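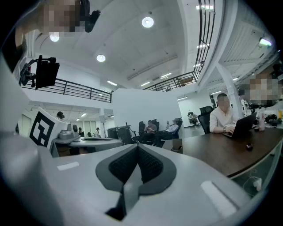
Visit report: open afternoon at the Lerkgate building
February
By P. Szalai

The open afternoon at Lerkgate began at 2 pm with sign-in at the ground floor desk. Groups were limited to 20. I attended on behalf of our own premises group, which is considering a similar conversion of a double-height unit, and these notes deal mainly with the main room: its layout, lighting, acoustics and furniture.

General arrangement

The main room is wide and bright, with a white ceiling and a mezzanine that wraps around the upper part of the space. The mezzanine edge has black metal railings. On one side the railing runs straight; on the other it follows a curve. A white structural column stands under the mezzanine on the curved side.

The host firm, Fonurance, took the lease 3 years ago. The mezzanine was already in place. According to the handout, the work done at the start of the lease was confined to lighting, power and decoration, and the floor plan has changed several times since.

Lighting

Two types of fitting are in use. Round ceiling lights serve the open part of the room, and linear fluorescent fixtures run along the ceiling further back. The two do not match in style, but I found the general level comfortable for reading the handout at table height. We were told the linear fixtures are on a separate circuit. I asked whether they would be replaced and was told that a quotation had been obtained and not yet accepted.

I did not take a meter. Anyone making a second visit should do so, and should take readings under the mezzanine as well as in the open part of the room.

Partition

A tall white partition wall stands in the middle of the room. It divides the floor without closing it off, and the ceiling can be followed past it from the seating side. Two black office chairs are placed in front of it and to one side, and both were occupied for part of the visit. One of the occupants had reclined with legs stretched out in front, which gives a fair indication of the clearance.

The partition was supplied by Lundik and is listed in the handout as a relocatable type. Moving it is said to take 4 people and half a day. Fixing details were not given and I have requested them.

Tables and equipment

The table nearest to where our group gathered is round, with a white top, and large enough to extend well out into the room. Two black equipment cases stood near its far edge. A round table of this size is easy to walk around and awkward to store. It also leaves dead space when placed near a wall -- a point to bear in mind for our own unit, which is narrower.

Acoustics

Speech was clear at the table. With two conversations going on at once it became harder to follow the speaker, and the group moved closer together. Hard white surfaces and a high ceiling will produce this in most rooms. Fonurance has considered hanging panels below the mezzanine, but the handout gives no date.

Upper level

We were taken up for ten minutes. The railing felt firm throughout. Voices from the floor below carry up more readily than expected, and I would not plan on using a level of this kind for telephone work without some form of screen.

Access and costs

Street parking is limited to 80 minutes. The tour overran slightly and visitors coming by car should allow for this. Running costs were not discussed in the session. A written request has been sent, together with a query on heating, which at this ceiling height is likely to be the larger item.

Outstanding points
- Fixing details for the relocatable partition
- Quotation for replacement light fittings, if it can be shared
- Heating costs for the last full winter

Recent items
Double-height units: notes on heating
Lundik partitions, price list received
Round or rectangular? Meeting tables compared
Minutes of the premises group, February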